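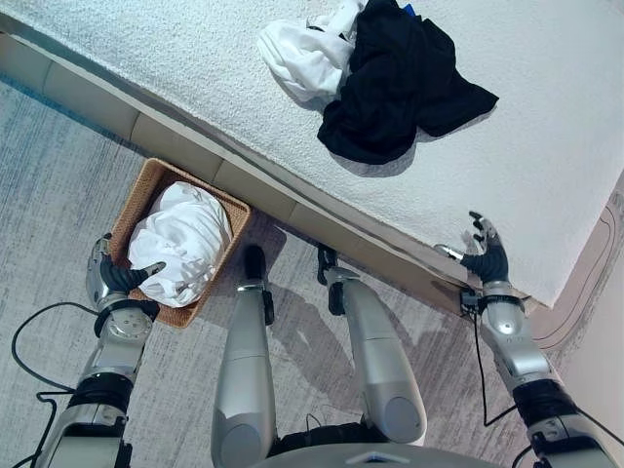 Womuvari is looking for a part-time laundry and bedroom assistant to join the housekeeping team at our serviced flats in Kudwood. The work is mostly beds, linen and guests' clothes, and most of it is done in the bedrooms themselves, on carpeted floors. Whites go in the wicker basket on the floor next to the bed and dark clothes are kept apart from them. When a black garment and a white one have been left in a heap together on the bedspread, you separate them before anything leaves the room. You will be bending, kneeling and lifting for much of the shift, so please bear that in mind before applying.

We have 34 flats over two buildings, Chiu House and Suvden Court. Both have a laundry room on the ground floor and a lift. You would be based at Chiu House but may be asked to cover at Suvden Court, a short walk away.

What the job involves

Stripping and making beds, including guest changeovers
Collecting guests' laundry from the bedrooms and sorting it by colour and fabric
Checking pockets and care labels before washing
Washing, drying, ironing and folding
Returning clothes to the right flat, folded or on hangers as the guest has asked
Vacuuming bedroom carpets, including along the bed bases
Reporting stains, tears and missing items in the linen book

Bedspreads are washed on their own on a low heat and must not be ironed. Guests' clothes are never mixed with house linen, and one guest's clothes are never washed with another's. If a care label is missing or can't be read, put the item to one side and ask. Anything found in a pocket goes in a marked envelope at the front desk.

Hours and pay

20 hours a week over five days, 9.30am to 1.30pm. Friday is the busiest changeover day and is a fixed working day for everyone on the team. The other four days are agreed when you start and will include at least one weekend day. Extra hours are usually available in June and through the summer. Pay is hourly, with overtime at a higher rate after 20 hours. The current rates are on the application form. Breaks are paid. We provide tunics and gloves. You will need your own flat, closed shoes.

Who we are looking for

You don't need hotel experience. If you have kept a busy household in clean clothes you will know a good deal of this already. We do need someone who can work alone in a flat without being checked on, who will knock and wait before going in, and who can read care labels and short written notes in English. You should be able to carry a full basket along a corridor. Please tell us if you have an allergy to washing powder, as we may be able to use a different one.

There is a two-week training period on full pay, working alongside another member of the team. References will be taken up before you start.

How to apply

Ask for a form at the front desk of Chiu House, or ring Kenneth Panganiban, housekeeping manager, on extension 2522. He is in the office until 3pm on weekdays. Please quote reference 406 on your form. A CV is welcome but not required.

Interviews last 50 minutes and include a short practical task: sorting a mixed basket and making up one double bed. Parking is at the rear of the building, and the 9am bus from Kudwood station stops opposite the main door.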